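Getting dusty fake fruit and flowers clean again

I have a weakness for fake fruit. Lemons in the blue bowl, grapes trailing over the cake stand, a pomegranate I bought in Ukosley that has fooled two plumbers. The trouble is the dust, and in a kitchen it's dust plus grease, so a quick flick with a cloth just moves the muck about.

I do mine every June with the back door open. Start dry: an old make-up brush, or the hairdryer on its cool setting if you don't mind sneezing! Then fill the washing-up bowl with lukewarm water and a small squirt of washing-up liquid. Dunk plastic fruit one piece at a time, swish, rinse, and lay it on a tea towel out of the sun (red fades something rotten on a windowsill).

Anything with a foam middle or paper leaves stays out of the bowl. I ruined 39 little crab apples that way and I'm still cross about it. Wipe those with a barely damp cloth instead. Silk flowers I shake in a pillowcase with a cup of salt, which my neighbour Shakuntala swears by, and she's right.

Grapes are the fiddly ones. Go in between them with a soft toothbrush, and if one pops off its stalk, a dab of clear glue will hold it. I do the gluing on a cutting mat, as dried blobs peel straight off. 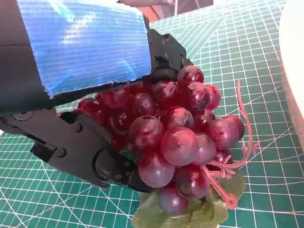 Artificial red grapes over the green cutting mat.

Leave everything overnight before it goes back in the bowl. Trapped water smells horrid by the end of the week, especially in the lemons.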